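Claster notebook, May, 4:10 pm

Pineapple day. Themis swapped out the foam block we'd all gotten used to, on the grounds that the Tinduritz judges will not be handing anybody a foam block. Fair, but the foam block never had leaves.

Task as written in the rules: two hands on the fruit, then one hand, fruit on the plate. We gave ourselves 10 tries before the Sala group wanted the room. Left hand goes for the crown end, right hand supports the body. Fingers still close in the order they feel like.

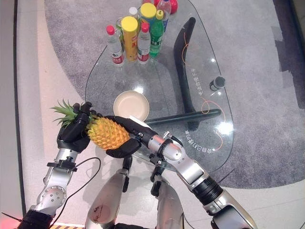 Najwa Rawashdeh: the closing order is in the config, it's just that someone (me) set it for the old hands. Fixed on my branch, please stop editing the main one.

Noted. Merged her branch, restarted, and lost 5 minutes to a password.

Still to sort out is the release. The left hand is slow to let go, and the script moves on regardless, being an optimist. I want a 2 second wait in there before the arm lifts. Themis wants a proper check on finger position. We'll do the wait now and the check when somebody has written it.

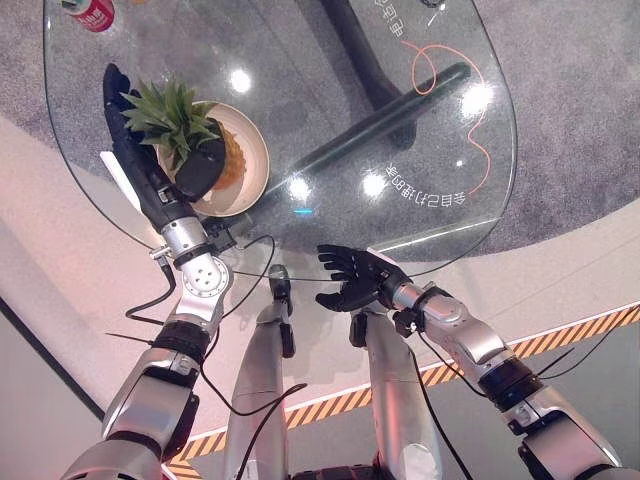 Left hand over the pineapple on the plate, right hand open.

Left to do: cable slack on both arms, ask Economou for the spare wrist bracket, buy a second pineapple.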